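Bríd Foley on rain, bad tea and walking the Orkelley

May 18, 2023

I'd been trying to get Bríd Foley to sit down with me since March, and she kept telling me she'd be out walking. Fair enough, I suppose, when walking is what you want to talk to someone about.

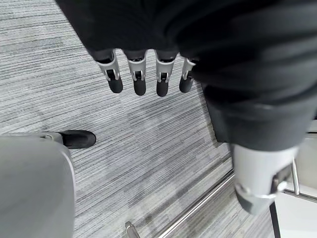
She finished the Orkelley Way this spring, all of it, in 24 days, carrying her own tent and (this is the bit I can't get over) a full-sized hardback novel. "I read it twice," she told me. "The second time I was only reading it to get my money's worth out of the weight."

We met in the back of a café near her sister's place, and before I'd got my coat off she was showing me her boots. They're the second pair. The first went at the heel on day nine, coming down off the moor above Trikent, and she walked the last stretch into the village with a bread bag tied round one foot.

"There's one shop in Trikent and it sells fishing stuff and birthday cards," she said. "The man rang his cousin, and the cousin had a pair in my size that his wife hated. I gave him 52 quid for them. They're the best boots I've ever owned!"

I asked whether she'd trained for it and she laughed at me. She'd walked to work for a winter, with a rucksack full of tinned tomatoes, until her manager asked if she was moving house. Bríd is 61 and had never camped alone before. The first night she pitched the tent inside out and lay there listening to sheep cough. "Have you ever heard a sheep cough? It's a man. It's a man standing outside your tent."

The weather was awful for most of the first fortnight, and she's quite cheerful about that, more than I'd be. What got her down was the tea. She'd brought powdered milk, and it went into a lump the first time the bag got damp, and after that she drank it black and hated every cup. When she met another walker, Njoroge Mwaipopo, at the ford below Gunawardena's farm, the first thing she asked him was whether he had any milk.

He did, too. I rang him afterwards to check. "She drank half my carton standing up," he said. "Then she asked my name."

They walked together for two days, and he's the one who talked her out of the high route when the cloud came down. She's still cross about it. "He was right, and I've told him so, but I wanted that ridge." She's going back for it next year with her sister, who so far has agreed only to the pub at the end.

I wondered if she'd been lonely once he'd turned off for the station. She took a while over that one, and ate most of my flapjack.

"The evenings, a bit," she said. "You've got the tent up by six and it's light for hours and you've nobody to say 'look at that' to. So I said it anyway, out loud. I said it to a gate once."

The novel, if you're wondering, is back on her shelf, swollen to twice its width and smelling of peat. I asked if I could borrow it and she said no.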